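Virgate Pulcombe cover set, long-term review: lovely kit, one nasty snag
Sunday, December 8, 2019
214 shares | 2 comments

We use cookies to remember your settings and to see which pages get read. Accept | Manage cookies

I have wanted somebody to make decent soft covers for a small robot for years, so when the Virgate Pulcombe set came out I ordered one the same evening. It's a bag of black knitted sleeves and caps that go over the joints and casings of a robot, to stop people's fingers getting nipped and to keep fluff and grit out of the works. Ours went on the Bilgate at the Krajewska Workshop in April and it has been in use ever since, apart from a gap I'm going to spend most of this review on.

I still like it very much. Please read to the end before you buy it, though, and definitely before you leave it on a machine that's running by itself.

What you get

Shoulder, elbow and wrist sleeves, a pair of hip wraps, and the casing caps, which are the big floppy pieces that sit over the tops of the shells. Everything is a fine ribbed knit with a bit of stretch. There's a fold-out sheet of drawings and a little tin of clips. The set costs £100, and I've paid more than that for a single replacement motor cable, so no complaints there.

The feel of it is terrific. I was expecting something like a cheap sock and it's far nicer than that – springy, dense, with flat seams you can barely find with your thumb. The wrist sleeves go on like a glove (sorry) and they stay where you put them. I did a whole afternoon of reaching and lifting with the elbows covered and never had to tug one straight.

It's quieter as well! I hadn't thought of that at all. A lot of the rattle you hear from an older machine is shell against shell, and with a layer of knit in between, our Bilgate has gone from a box of cutlery to something you can talk over.

The fault

Right, the casing caps.

On our machine there are moving metal linkages that come up through slots in the casing. The cap is meant to sit over the whole lot like a tea cosy, with enough slack for the linkages to rise and fall beneath it. With the clips done up as drawn, it does that beautifully for a while. I had a test loop running, 600 cycles overnight, the sort of thing you set going and check in the morning.

It stopped at cycle 214. The log showed the current on that joint climbing over a few cycles, then a stall, then the safety cut-out. When I got in, a fold of the cap had been drawn down into one of the slots and wound tight against the linkage pin. It took me most of an hour with a blunt hook to get it out, with the power off and the battery unplugged, and I'd strongly suggest you do the same in that order. A stalled joint can be holding a surprising amount of force, and it may let go when the thing jamming it comes free.

The cut-out did its job and I only lost a cap and a morning. What bothers me is that this is a product for keeping fingers out of a mechanism, and a person standing nearby with a hand resting on that cap would have had the fabric pulled from under them towards the very place it's supposed to protect them from.

Once I knew what to look for, I could see how it gets going. The rib runs one way and has plenty of stretch across it, so a fold can settle into a gap quite easily. A linkage comes down, the fold goes with it, and the next stroke takes a little more. The narrower the slot, the better it grips.

There are three of these slots side by side on our casing, dark inside, each with a light grey metal piece at the top, and with the black fabric lying over those ends and bunched up to one side you get a fair idea of how much spare material there is near the moving parts.

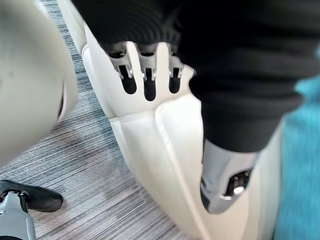
What I changed

I tried a few things over the following weeks, with somebody standing by the stop button each time.

Pulling the cap tighter was the obvious one and it was a mistake. It can't fall into the slots any more, but the linkages push up into it on every stroke and it starts to go thin at those spots. I gave up when I could see light through it.

Leaving the cap off and fitting only the sleeves works perfectly well, and if your machine has open slots like ours that's what I'd tell you to do on day one. You lose the pinch protection on the casing, so put your warning label back on.

The one I've settled on is a thin, slightly domed plastic guard between casing and cap, fixed at the rim. The linkages move under the guard, the knit sits on top of it, and the two never meet. I've since run the full 600 cycles twice with no rise in current at all. It does make the casing look a bit like a pie.

I also lowered the current limit on that joint, so it now gives up much sooner if something drags. I wish I'd done that years ago, covers or no covers.

What Virgate said

I wrote to them with the log and a description, and they were really good about it. They replied within the week, asked sensible questions about the slots, and sent a new cap without my having to ask. They tell me a stiffened version is being tried out. There's nothing about open slots on the drawings sheet I was sent, and I'd like to see a warning there soon, in large type, on the first fold.

Washing and wear

Cool wash, dry flat, no bobbling so far. The wrist sleeves pick up grease and it mostly comes out. One clip has lost its spring. The hip wraps are the weakest fitting of the lot and ride up when the machine crouches, but there's nothing for them to catch on there, so I only find it annoying.

Would I buy it again?

Yes, for the sleeves alone, and I'd happily pay the same money without the caps in the bag. If your machine is smooth-shelled all over, get the whole set and enjoy it. If it has slots with anything moving in them, leave the caps in the drawer until you've made a guard or Virgate has sent you something stiffer. I'll update this page when the new version arrives.

Get our reviews by email once a month. Enter your address to subscribe. You can unsubscribe at any time.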